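The bag that stopped the line

Those of you who wandered past the parcel cell in November and asked why the stop light was on get your answer this month. It was a mailer bag. It weighed next to nothing, and it kept the whole Lenex station down for 90 minutes.

The job is simple enough to explain to a visitor. Two arms take a soft gray bag from the green crate, straighten it out on the table, and set it on the belt so the scanner at the far end can read it. On the morning in question the cell had done 298 bags without complaint, and a few of us had started using the word "solved."

Then one came through with a loose flap. The left gripper closed on the flap, the right gripper closed on the bag, and both arms reported a good grasp. Each then set off for where it thought the parcel ought to go. The force limit tripped, as it should. What should not have happened is the belt carrying on for another 6 seconds, tugging at a bag that two robots were already arguing over.
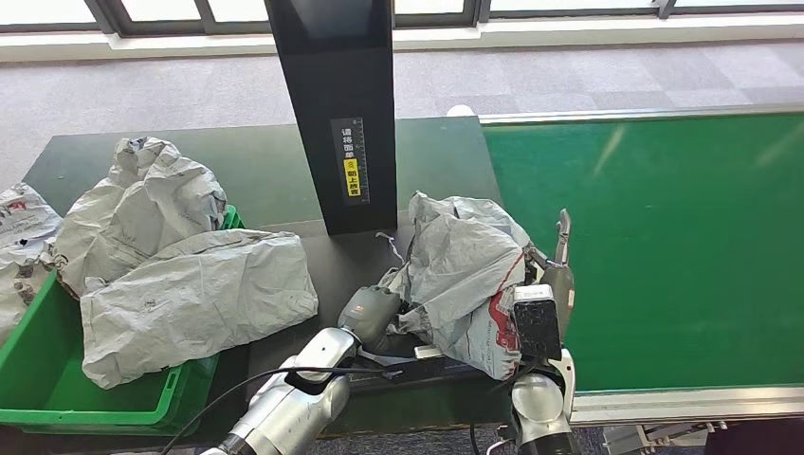
What we found

Thư Huỳnh spent the afternoon in the logs and came back with two faults. The first was in the grasp check, which looks at finger pressure and has no opinion on whether the fingers are holding a parcel or a fold of plastic. The second was a stop signal from the arms that went to the belt controller by way of the Hedville scheduling software, where it waited politely in line.

The stop signal now runs straight to the belt. Mogensen tested it at both speeds and signed it off. The grasp check is harder, and for now the cell makes a short test lift before it moves anything sideways. It is slower – you will notice – and the Harkgate people have already asked when we can take it out.

Until further notice, please don't reach in to free a stuck bag, however pathetic it looks. Press the stop, wait for the arms to park, and write it in the log. "Bag was being difficult" is not a fault code.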